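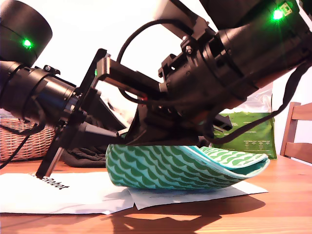 Ellau College has registered 64 cases of mumps among its students since the beginning of the semester, the Faltari County health department said in its update from 4 p.m. No students are in the hospital at the moment, and the department does not know of any case among teachers or other employees.

The number is higher than in the last update, but the health department asks people to read it with care. Several of the students became sick before the spring break and were added only now, when their test results came back from the laboratory. The department expects that more results of this type will arrive in the next days.

"We see new cases every day, but we do not see them growing faster," said Isla Dow, the county's health officer. "What worries me more is that some students wait four or five days before they call us. In this time they have sat in a lecture, they have eaten with friends, and maybe they have shared a drink."

Most of the cases are connected with two places, the residence hall Wieczorek and the sports building next to it. The health department did not say how many cases belong to each. Students who live off campus are also in the count if they take classes at the college.

According to the college, 2489 students have up to now shown a record of two doses of the MMR vaccine. Students without a record have been contacted by e-mail and asked to send one, or to come for a vaccination. If they do neither, they can be asked to stay away from classes for a time if a case appears in their course or on their floor. The college has not yet used this rule.

The county has ordered 3000 doses of vaccine for the college and for the town. The first 500 are already at the Farkodel clinic, on the ground floor of the student center, and the rest should come before the end of April. The vaccination is free for students and employees, and an appointment is not necessary. The clinic is open from 9 a.m. to 6 p.m. and will stay closed during the lunch hour.

For students who already have two doses, the department recommends a third one only if they live in Wieczorek or belong to one of the sports teams. Dow said that her office has received many questions about this from parents. A third dose does no harm, she explained, but the clinic wants to give the first deliveries to the people with the highest risk.
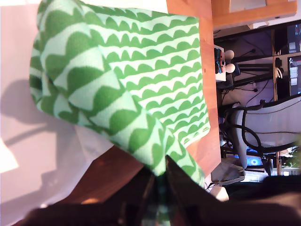 A green and white cloth on a wooden tabletop.

Students who have mumps must stay apart from others for five days after the swelling begins. Those who live near can do this at home. For the others the college has prepared rooms in a guest house at the north side of the campus, where meals are brought to the door. Ketill Bundgaard, the dean of students, said that the rooms are not full and that more of them can be opened on short notice.

Bundgaard also answered complaints about missed exams. Some students wrote to the student council that their instructors did not want to give them a new date. "A student who is in isolation should not lose a grade for it," he said. "I have written this to all the departments, and if there is still a problem, the student can come to my office and we will solve it with the instructor." A doctor's letter is not needed, because the college receives the dates of isolation from the clinic, with the permission of the student.

Classes continue in the normal way. The indoor track is closed until further notice, and the spring concert of the choir was moved to the outdoor stage. Visitors from outside are still allowed in the residence halls, except in Wieczorek.

The signs of mumps are fever, headache, tired muscles and swelling in front of the ears or under the jaw. Students who notice them should call the clinic before they come in. The health department will publish its next numbers when the pending tests are complete.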